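4. Setting up the Wuda mattress topper

1. Unroll the topper on a bare mattress, label side down. The carton says it is ready in 2 hours. I would not believe it — give it the night.

2. Pull the corners square, then put the fitted sheet on. Standard sheets are supposed to stretch over it. Shallow ones pop off.

Caution: Do not use a hair dryer to speed things up, whatever the store tells you.
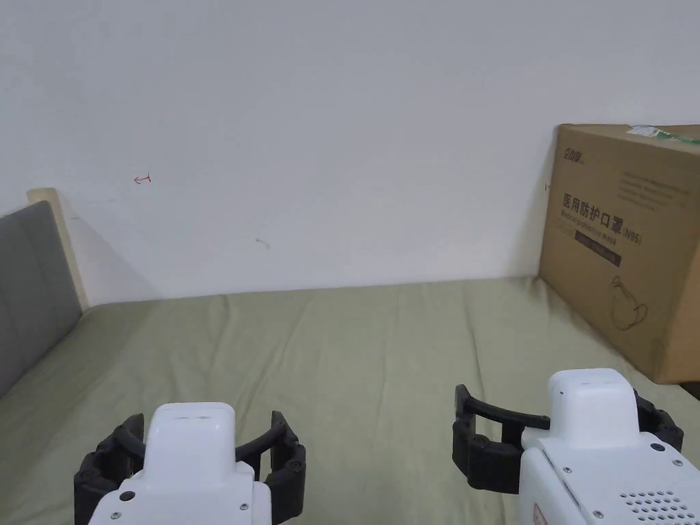 Does the topper need to be flipped?

Only the sales leaflet says so. The foam has one sleeping side, so turn it head to foot every 4 months and leave it at that.

Note: The "fresh air" finish is meant to stop the smell. Open a window anyway.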